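Can it make dinner yet?

August 1, 2025

Every few months my sister forwards me a video of a robot folding a towel and writes "your future roommate." I write back asking whether it does fitted sheets. She has never replied to that part.

I did spend most of last month reading about this stuff, partly for work and partly to avoid the dishes. My question was a small one. Forget the whole house. Could a machine make me a pot of rice and vegetables in the electric cooker, start to finish, while I sat on the couch being no help?

You'd think so. The cooker already does the hard part. Heat, timing, not burning the bottom – all of that got solved a long time ago by a knob and a thermostat, and it makes better rice than I ever did on the stove. What's left is the stuff I do with half my brain while looking for my phone. Take the lid off and put it somewhere. Rinse the rice. Get the water in and most of it in the pot. Lid on. Turn the dial to the right thing.

Yaa Agbeko, who I used to share a desk with at Hornholm and who now works on grippers for a living, laughed at me for a good long while when I called that the easy part. A glass lid is a rotten thing to show a robot, she told me. It's see-through, it's shiny, it's curved, and depth cameras tend to look straight through it and report on the potatoes. Then there's the dial. You have to hold it firmly enough to turn it and gently enough that the whole cooker doesn't turn with it. I do this by putting my other hand on the pot. That takes 2 arms, and they have to agree with each other.

Her team counts attempts. At last tally they had 2,933 on lids alone. I asked how many of those were good and she changed the subject to her garden.

Meanwhile I sat through the online demo for Grendeo, a kitchen arm that promises "hands-free home cooking." It stirred. It stirred very nicely. A man's hands came in from the left and added the onions, then came in again and added the salt, and then wiped the counter. I would also like to be hands-free in that sense.

So, no, not yet. I'd say it can do the middle of dinner. The beginning and the end are still mine, including the pot, which has to be washed by somebody who knows where the starch hides under the rim.

Yaa thinks lids will be fine by November. She didn't say which November. I've got rice to put on.

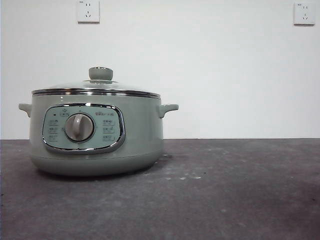
The cooker, lid on, dial waiting.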